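What Happens at a Robot Open Day?

In February, the Telen Robot Lab opens its doors to school classes. Groups of up to 20 children come in, and each visit lasts 19 minutes per room. In the laundry room, visitors stand behind the line and watch a robot do housework.

A humanoid robot is a robot with a shape like a person. It may have a body, arms and hands, but it does not need legs. Some hang from above, so the arms can be tested before anyone works on walking.

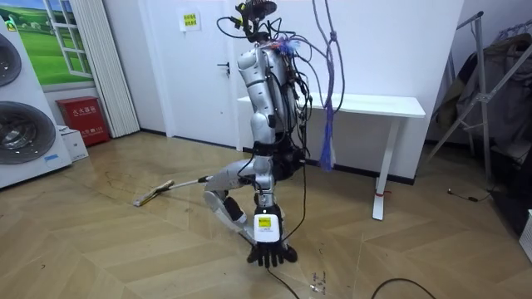

A hanging robot holds a mop in one hand. The other arm points down at the floor.

Mopping is a hard job for a machine. The hand must hold the handle firmly - but the arm must not push too hard on the floor. Small motors in the arm bend the joints. Wires carry power and signals to them.

At the end, a guide answers questions. The most common one is "Can it do my chores?" The answer is no. A robot in a lab works in one room that has been set up for it, and people check it all the time.

Words to know
Joint: a place where an arm bends.
Motor: a part that turns electricity into movement.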